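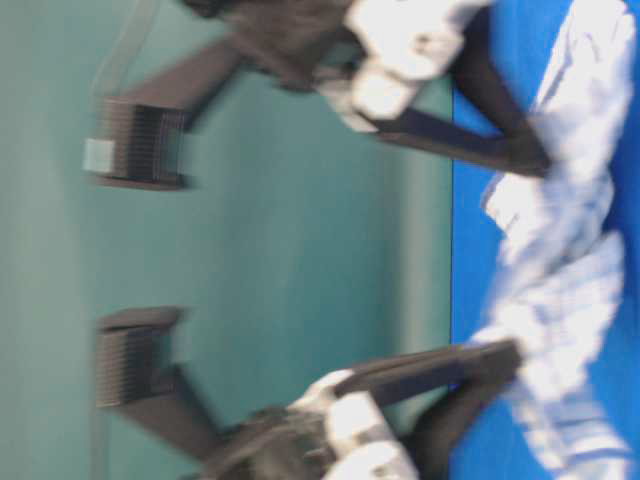

Dark gripper fingers against teal and blue

Paper cases peeling off cupcakes before a party

Print | E-mail
Reading time: 5 minutes

Nomvula Tshabalala

My son has his party in October and I have promised 30 cupcakes, plain vanilla with orange buttercream. I have made two practice batches and both times the cakes tasted fine but the paper cases came away from the sides. The first batch looked all right when I went to bed and by breakfast most of the cases were hanging open like petals.

The recipe is equal weights of butter, caster sugar, self-raising flour and egg, plus two spoons of milk. I bake them for 20 minutes in a Tronent fan oven, in a Stesley tin, and use the thin patterned Prendeck cases. Once they are out I leave them in the tin until it is cool enough to wash up, then put them in a plastic box with the lid on.

For the second batch I filled the cases a bit less and left out the milk. The cakes were drier and the cases still peeled, just not as many. Is it the cases, the recipe or something I'm doing afterwards? I don't want to buy a lot more cases if it is going to happen again.

Pieter Mathebula

It's the cases. Cheap ones always do it. Buy the foil ones.

Custódio Meireles

Foil cases do help, but I would change what happens after baking first. Leaving the cakes in the hot tin is the most likely cause. Steam comes out of the sponge, can't get past the metal and goes into the paper. The paper goes soft, lets go of the cake and then dries in its new shape.

Take the tin out, wait 5 minutes, then lift the cakes out and stand them on a wire rack with gaps between them. If you can only get a few out at a time without squashing them, use a small palette knife down the side. They need air underneath as well, so a plate or a board won't do the same job.

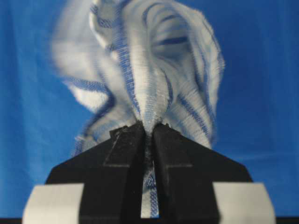

After that, leave them until they are properly cold in the middle before any box comes near them. A cupcake can feel cold on top and still be warm at the base. I give mine a good hour and a half, longer in summer. A lidded box with even slightly warm cakes in it will have drops on the inside of the lid by the next morning, and that is your petals.

Put the milk back in. It wasn't the problem, and you have already found out what the cakes are like without it. Check that they are fully baked too — a skewer should come out clean from the centre, and the top should spring back. Underbaked sponge holds on to a lot of water. My own oven needs two minutes more than any recipe says.

On filling, two thirds full is right. Too little mixture and the sponge pulls in from the paper as it shrinks, so your second batch may have had two things wrong with it at once.

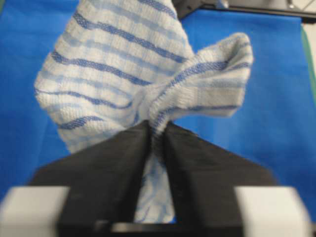 Can I bake them the week before and freeze them?
Freeze them without icing once they are completely cold, in a single layer, and take them out of the bag before they thaw so that the damp doesn't settle on the paper.

If the worst happens on the day, slip each cake into a second case. They hide everything.

Rhea Tagle

Agree with Custódio about the rack. I'd add that patterned cases go see-through with butter, so the orange icing might be the only colour anyone notices. I bake in plain white ones and drop the cakes into the pretty ones when they are iced.

Also, keep them out of the fridge if it's an ordinary buttercream. A cool room overnight is fine, with the box lid resting on top and not clipped down. I did this for 13 children and a set of grandparents and had two peel, both from the back corner of the tin.
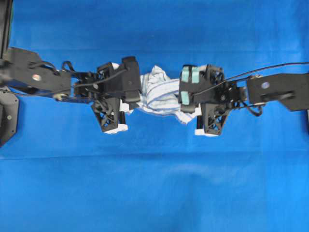
A striped cloth held between two grippers

Nomvula Tshabalala

Thank you all. I did a half batch tonight with the milk back in and got them on to a rack after 5 minutes. All still in their cases so far, and the box is staying in the cupboard until they are cold. I'll buy plain white cases for the baking and use the Prendeck ones on the outside. Pieter, which foil ones do you get?

Pieter Mathebula

Whatever the supermarket has. The silver ones.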